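**Quarta-feira, 8 de dezembro de 2021 - visita da Kusside, demo do lavatório**

Chegaram às duas e pouco, vindos de Purkorville. A Inès Jacquet já conhecia a casa, os outros não. A Aleksandra recebeu o grupo na entrada e fez a volta pela oficina enquanto o Cyprian e eu acabávamos de preparar o humanoide. Atrasámos uns 25 minutos em relação ao combinado: o primeiro arranque parou com erro de comunicação no pulso direito. Desligar e voltar a ligar resolveu, mas não sabemos a causa. Abri o registo 3037 para isto e deixei lá os logs dos dois arranques.

Ordem da tarde, para quem não esteve:

- apresentação curta da Jadwiga (os diapositivos de novembro, sem a parte dos custos)
- limpeza do lavatório, em teleoperação, com a Nikola a operar
- a mesma tarefa com a política treinada
- perguntas

A parte em teleoperação correu sem paragens. A Nikola começou pelo rebordo esquerdo e só depois desceu à cuba, como tínhamos ensaiado. A sujidade foi a mistura do costume, terra fina com água, aplicada à volta do ralo pouco antes de entrarem as pessoas. Convém medir a quantidade da próxima vez. Foi posta a olho e assim não dá para comparar com os ensaios da semana passada.
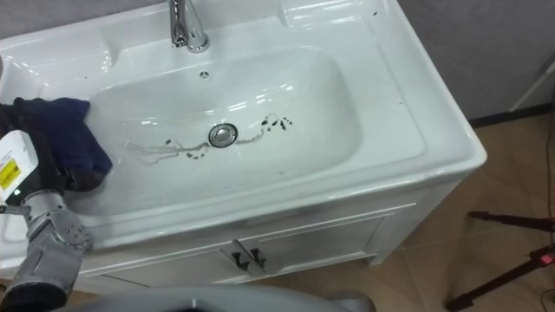
*Cuba com sujidade dos dois lados do ralo, pano azul-escuro junto ao rebordo esquerdo.*

Notas sobre a passagem em modo autónomo:

Primeira tentativa abortada por mim. O braço desceu demasiado à frente e a força no pulso subiu depressa. Carreguei na paragem antes de o limite atuar, talvez cedo demais. O Cyprian acha que o controlador teria recuado sozinho. Fica por verificar nos logs.

Segunda tentativa completa. Limpou bem o fundo, mas deixou um rasto na curva do lado direito, onde o pano dobra sobre si mesmo e a mão passa quase sem contacto. É o defeito que já conhecíamos. Expliquei-o aos visitantes antes de começar e foi boa ideia, porque foi a primeira coisa que a Inès procurou quando se aproximou.

Terceira tentativa igual à segunda, com um pouco mais de tempo na aproximação. Tudo com a torneira fechada. Perguntaram se podíamos abrir a água e dissemos que hoje não - a mão não está vedada e a capa da Śliwiński ainda não chegou.

O pano é o que vem agarrado desde o início, nenhum dos modos inclui apanhá-lo. Um dos visitantes pensava que sim e ficou um bocado desiludido. Pôr isto no primeiro diapositivo.

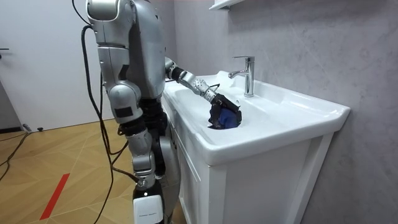

**Quanto tempo de dados de teleoperação foi preciso para treinar esta tarefa?**

Usámos 10 horas gravadas, quase todas com a Nikola a operar. Ainda não testámos com menos, portanto não sabemos se era preciso tanto.

Outras perguntas que apontei:

A Inès quis saber o que acontece se o lavatório mudar de altura. Respondi que experimentámos com o móvel calçado, poucos centímetros, e que a taxa de sucesso caiu bastante. Ela pediu os números. A Jadwiga fica de os enviar com o vídeo.

Houve também uma conversa comprida sobre a Bradon, que lhes propôs um braço simples sobre carril para o mesmo trabalho. A nossa resposta foi que, para um só lavatório sempre igual, o carril deve sair mais barato e ser mais rápido. O que nos interessa é usar a mesma máquina noutras divisões da casa. Não sei se convenceu, mas pelo menos ficou claro.

Coisas práticas que falharam:

As pessoas chegaram-se demasiado ao robô durante o modo autónomo. A Aleksandra teve de pedir duas vezes que recuassem. Da próxima vez, barreira a sério em frente ao móvel e uma pessoa só para isso.

Quem estava atrás não via o interior da cuba. Passar a imagem da câmara para o monitor grande, já há cabo para isso no armário.

Os cabos das costas pedem vigilância sempre que o robô muda o apoio. Hoje foi o Cyprian a segurá-los à mão durante a aproximação e não gosto dessa solução.

**Por fazer**

- [ ] verificar logs de força da primeira tentativa (Cyprian)
- [ ] 3037: conetor do pulso, abrir e inspecionar (eu)
- [ ] números do ensaio de altura para a Inès (Jadwiga)
- [ ] perguntar à Śliwiński pela capa da mão (Aleksandra)
- [ ] experimentar pano mais grosso ou dobrado em quatro na curva direita (Nikola)

Saíram já de noite. Lavámos a cuba à mão e o robô ficou no suporte, com as baterias fora e a carregar na bancada do fundo.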